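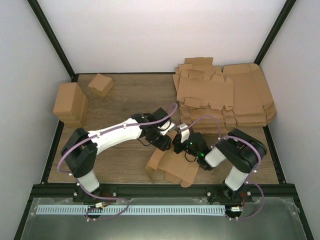 4.2 Return to racing after a long absence

The second group in our study are riders who came back to motocross after missing one full season or more. From the 81 riders who answered the questionnaire, 39 belonged to this group. Most of them had stopped for a knee or shoulder injury, and a smaller part for illness or for lack of money.

We asked each rider to keep a training diary during the pre-season weeks and we compared it with the lap times from the first two club meetings at Skovdale. The riders who had returned were slower in the opening laps, but the difference became small by the middle of the race. In the last five laps it grew again — this was expected, as arm fatigue is often named in the diaries (Athumani and Baloch).

Figure 3. Median lap time by race stage, returning riders and riders without a break, Skovdale, both meetings together.

The start deserves a separate remark. Returning riders reached the first corner in a lower position than their qualifying would suggest. Swai explains a similar result at the Vanags circuit by caution in traffic, and our interviews agree with him. One rider told us that he was "fit enough for the bike, but not yet for the other 40 bikes".

We did not find a clear relation between the length of the absence and the loss of speed. Two riders who missed three seasons were among the quickest at the second meeting, held on Wed 11 March under lights. The track was softer that evening, so the times of the two meetings should be compared with care. The effect of track condition is treated in section 4.3.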